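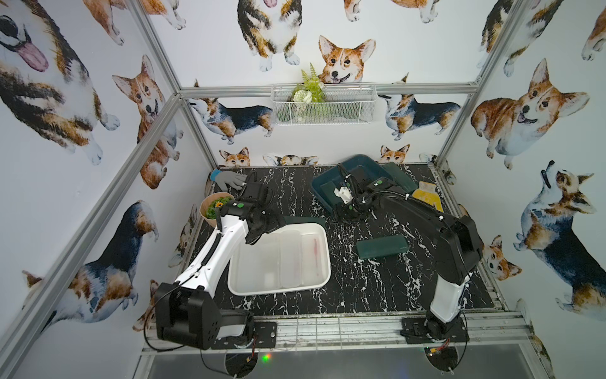

Wallpaper paste, bench notes
Jan 10, 2021

Picking up from the last batch. The methyl cellulose paste is still too thin for the heavier papers. Mixed a new lot this morning, cold water first, powder sifted in slowly, left alone before the second stir. Fewer lumps than the batch we did with warm water. I strained it anyway through the old nylon mesh and got a spoonful of jelly out of the bottom.

Amounts: 700 ml water to one level scoop of powder. The scoop is the gray one from the Skemgate tub. The Grewal scoop is larger and should not be used for this, I have put tape on the handle.

Printed papers, animal patterns

Same story as with the plain stock. Paste goes on the back, paper gets folded paste to paste and rests. Five minutes was enough for the thin sheets. The coated ones curled at the long edges and wanted more. Chantal thinks the coating is holding the front stiff while the back swells, and that we should damp the front with a sponge. Tried it on one offcut. It lay flatter but the ink dulled in a patch near the corner. Not doing that on anything we keep.

Matching is the slow part. With a big repeat you lose a lot of paper at every drop. The Orevero roll has a 595 mm repeat, so a short wall eats nearly the same length as a tall one. For small panels I now cut the largest animal first and let the seams land wherever they land. A seam through a back or a flank hardly shows. A seam through a face shows from the door.

Corners

Two tries on the test box. First try, wrapped the sheet straight around the inside corner. It bridged, and when I pressed it with a fingernail it split. Second try, cut it with a small overlap past the corner and started the next sheet on top of it. Much better. Manon did hers with the overlap on the other side, away from the light, and the edge is harder to see. Use her way.

Seam roller left shiny tracks on the matte paper. Went back to the folded cotton cloth.

Open items
- Bare board drinks the paste. Size it with a thin coat first and let it dry overnight.
- Order more snap blades. A dull one tears the paper as soon as it is pasted.
- Check the corner on the test box again in March, once the heating has been off and on a few times.
- Lid on the paste tub. It had a skin on it again.

Comments

Chantal Tremblay: The dull patch has not come back after drying. I kept the offcut, it is in the flat drawer.

Manon Morin: If you wipe paste off the front, do it with clean water and change the water often. Mine went cloudy after a couple of sheets and left a film.

Recent entries
Paste, warm water batch
Lining paper on chipboard
Removing old vinyl with the steamer
Blade holders compared

Workshop notebook. Questions to Manon or Chantal at the bench. Back to top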